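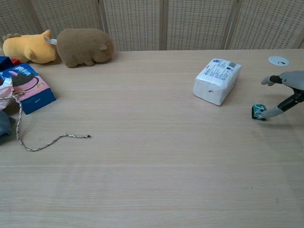

Tabletop with two plush toys and a folding divider behind.

Section 3. Setting Up the Stuvik Sump Alarm

3.1 Before you start

The Stuvik alarm warns of high water in a sump pit or shallow inspection chamber. It does not control the pump. Read this section through to the end of 3.5 before fitting any part.

You will need a flat screwdriver, a tape measure, a marker and a bucket of clean water. The float, the bracket, two cable clips and the control box are in the carton. Batteries are packed separately.

CAUTION: Switch off the pump at the breaker before reaching into the pit. Unplugging the float lead from the control box does not cut power to the pump.

CAUTION: Do not install the alarm in a pit that receives sewage. Use the Timstead sealed sensor for foul water chambers.

3.2 Fitting the float

1. Lift the pit cover and clear any silt or gravel from the inside wall where the bracket will hang.

2. Find the level at which the pump normally starts. Mark this level on the wall.

3. Measure up 3 inches from the mark and make a second mark. This is the alarm level.

4. Hook the bracket over the pit rim and tighten the thumb screw until the bracket no longer slides.

5. Lower the float arm until its pivot lines up with the second mark. Lock the arm with the side screw.

6. Swing the float by hand through its full travel. It must not touch the pump body, the discharge pipe or the pit wall at any point.

Note: In pits with a narrow opening, turn the bracket so that the float swings along the longer side.

3.3 Running the cable

1. Lead the cable up the bracket and fasten it with the two clips supplied.

2. Leave a loop of slack above the rim so the cover can be lifted without pulling on the float.

3. Pass the cable through the notch in the cover. If the cover has no notch, file one on the side nearest the control box. Smooth the edge.

4. Keep the cable clear of the pump power cord. Do not tie them together.

The cable may be extended with the Lai lead set. Joints must be above floor level and in a dry place. The total run must not exceed 300 feet.

3.4 Mounting the control box

1. Choose a dry wall or shelf above any level that flood water has reached in the past.

2. Fit the batteries. The display shows the software version and then a dash.

3. Push the cable plug into the socket marked FLOAT until it clicks.

4. Hold SET until the display shows the delay time in seconds. The factory setting is 2. Use the arrow keys to change it. The highest value is 999.

5. Press SET once to save.

Note: A longer delay prevents false alarms in pits where water surges when the pump starts. Do not use a long delay in a small pit.

3.5 Testing

1. With the pump still off, pour clean water into the pit until the float lifts.

2. Wait for the delay time to run out. The siren sounds and the red lamp flashes.

3. Press MUTE. The siren stops and the lamp stays on.

4. Restore power to the pump. As the water level falls, the lamp goes out.

5. Replace the cover.

If the siren does not sound, check the plug and then the float arm. If the display shows E3, the cable is damaged or a joint is wet. Replacement floats are sold under the Skillov name and fit the same bracket.

Repeat the test every May and after any work on the pump or drain lines.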